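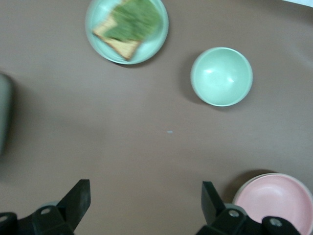
Clultgate Cafe Shrinks Its Breakfast, Keeps the Green Plates

Mar 23, 2024

The breakfast menu at Jakus, the corner cafe on Clultgate's market square, came down to a single page this week. The old one ran to 20 dishes, including three kinds of waffle and an omelet that regulars describe as "brave." The new one has toast.

There is a little more to it than that, but toast is where the owner, Chih-ming Kong, would like people to start. It comes square, with a green topping piled high enough to hide most of the bread, on a pale mint plate. A bowl in the same color is there for anyone who wants soup or yogurt. Pink dishes are also in circulation, and which one you get depends on what has come out of the dishwasher.

"People were reading the menu for longer than they were eating," Kong said on Friday, wiping down a table that didn't need it. "I had one gentleman order lunch because he'd run out of morning."

The tableware has drawn more comment than the food. Kong bought the pastel pieces in February from Zolberg, the restaurant supply store on the ring road, which was clearing out a line that had not sold. He paid $154 for the lot, a figure he mentions without being asked. The heavy white plates they replaced are stacked in the hallway by the restrooms, free to anyone who can lift them.

Opinion in the dining room is split. Hwa-young Jin, who has had breakfast at Jakus most weekdays since it opened, approves of the toast and is reserving judgment on the mint. "It's the color of my dentist's waiting room," she said. "But I like my dentist."

Her brother, Sang-wook Jin, misses the waffles and has said so on a napkin, which he left under the sugar. Kong has pinned it up beside the register.

In the kitchen, the change has been received with something close to joy. Cook Ye-ji Cheon said the morning prep list used to cover both sides of a sheet and now fits on a sticky note. Saturday waits, which could reach up to 90 minutes under the old menu, should come down as well, though she declined to promise anything before she had seen a sunny weekend.

The price of toast is $9, or $11 with an egg. The omelet has not been ruled out for the fall.

Jakus opens at 7 a.m. every day except Monday.

Recent items
Ma Bakery Apologizes for Early Bell
Parking on Market Square: The Signs Disagree Again
In-ho Geum Wins Soup Night, Blames Beginner's Luck
Library Book Sale Moves Indoors
Ring Road Lane Closed Through Thursday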